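The Care and Feeding of a Two-Fingered Cook

At Gullska, the morning begins with somebody wiping a robot's fingers

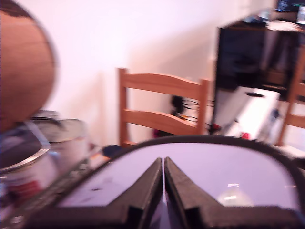
The kitchen cell at Gullska has one arm, one gripper and a maintenance routine that would embarrass most family cars. It lives on the upper floor of a former hat warehouse, at the back, past the bicycles. I had come to see the arm lift pans, and was told on arrival that I could, later, once the fingers were right. There are two of them, black and matt, angular blocks that rise to tapered tips, and when they are brought nearly together there is a narrow gap between them with a thin sliver of white showing through. I was to spend a large part of my day looking at that gap. The wooden chairs in the room are a handsome honey-orange, and I can report that they are less comfortable than they look.

Gullska is a small firm with a large ambition, which is to have a machine lay out, stir and clear away a modest supper. The project is called Drinero. The name was chosen before the software worked, and a fair amount of stationery had already been printed. Drinero's public face is a film in which the arm puts a lid on a saucepan to the sound of a cello. Its private face is a sheet of paper taped inside a cupboard door, headed "BEFORE YOU TOUCH ANYTHING", which runs to two sides and has been amended in four colours of ink.

The sheet starts with power. The cell is brought up with the arm parked and the stop button out of its socket and in the hand of whoever is nearest. Then comes the cleaning. Fingertips are wiped with a lint-free cloth and a dab of alcohol, inner faces first, and left to dry. Kitchens are greasy even when nothing much is being cooked in them, and a gripper that has spent the afternoon with an oiled handle will let go of the next thing it meets with no warning at all. A jar of capers went that way in the spring. People at Gullska still find capers.

After the wipe, the squaring. The fingers are closed until they almost touch and a technician gets down to eye level, one cheek practically on the bench, and squints. If the gap is the same width from top to bottom, all is well. If it tapers, one finger has shifted on its mount, and the whole of the day's work will be very slightly wrong in a way that only becomes obvious around teatime. I was invited to try. I said it looked fine. It was not fine, I was told, kindly, and an Allen key was produced.

There is a proper instrument for this. It is made by a company called Kuster, it comes in a case lined with grey foam, and it is accurate to a degree that made me feel untidy. Gullska owns one. It is used once a month and spoken of with respect. For the rest of the time they rely on the squint and on a strip of ordinary printer paper, which is pinched between the tips and tugged. The paper should come out with reluctance. If it slides, the grip is soft; if it tears, the grip is fierce, and the eggs will know about it.

I asked how long a set of fingers lasts. The answer lives in a notebook, because the notebook was there before the database and has seen off two attempts to replace it. The last pair went 1726 grips before a tip began to shine, which is the early sign of wear, and was retired to a drawer. The drawer has a label, RIKLOW, after the supplier, and holds every worn finger the project has ever produced. When I asked what they were being kept for, there was a pause of the sort you get when you ask a relative about the carrier bags under the sink.

Changing a pair takes 20 minutes if the screws are willing. The arm is lowered to a comfortable height, the power to the gripper is cut, and the old fingers come off at the base, where they widen into the body. The mating faces are brushed out. Flour gets in there, and so, on one occasion, did part of a bay leaf. New fingers go on loosely, the gripper is closed by hand, and the screws are tightened a little at a time, alternating from side to side, in the manner of anyone who has ever fitted a car wheel and been shouted at by their father. Then it is cheek on the bench again.

What surprised me was how much of the job is cable. Any photograph of a robot lab is really a photograph of cables with a robot near them, and Gullska is no exception. Leads loop and dangle behind the furniture in quantities that suggest they breed. The rule is that nothing attached to the arm may be pulled taut at full reach, and the only way to be sure is to send the arm slowly to each far corner of its world while somebody walks alongside holding the slack, like a page with a bridal train. This takes a while. It has to be repeated whenever a connector is replaced, and connectors are replaced a lot.

Calibration comes last. The arm touches a set of known points on the worktop and the software compares where it thinks it is with where it ought to be. Small differences are swallowed silently. Larger ones bring up a message in red, and the staff have learnt to read it before panicking, as half the time it means that someone has leaned on the table. A table leg at Gullska once cost them the better part of June. It was short by the thickness of a beer mat. There is now a beer mat under it, and the beer mat is listed on the equipment register.

By late morning the machine was judged fit to work. It was given a pot with a rounded lid and asked to take the lid off. The fingers came down, opened, thought about it, and closed on the knob with great delicacy. Up went the lid. It hung there while the arm considered its next move, and then it was set down on the worktop, a little to the left of the mark, with a clink. There was no cello. A technician wrote something in the notebook and said that left was better than yesterday, which had been further left.

They did it again, and again after that. The target for the cell is 720 lids in a working week without a human hand intervening, and the present record falls short by a margin I was asked not to print. I can say that most of the failures have very little to do with intelligence, artificial or otherwise. A screw had worked loose. A tip had picked up a smear of butter. Somebody had opened a window and changed the light, and the camera had taken against the tea towel.

I had expected to write about a robot that was learning to cook, and my notes for the day contain one sentence on cooking and eleven pages on screws, cloths and paper. The people who look after Drinero seem quite content with that ratio. One of them used to repair church organs and says the work is much the same, except that organs keep still.

At four the arm was parked and the fingers wiped once more, inner faces first. The strip of printer paper was pinched, tugged and inspected. It came out with reluctance, and was put back in its envelope for the morning.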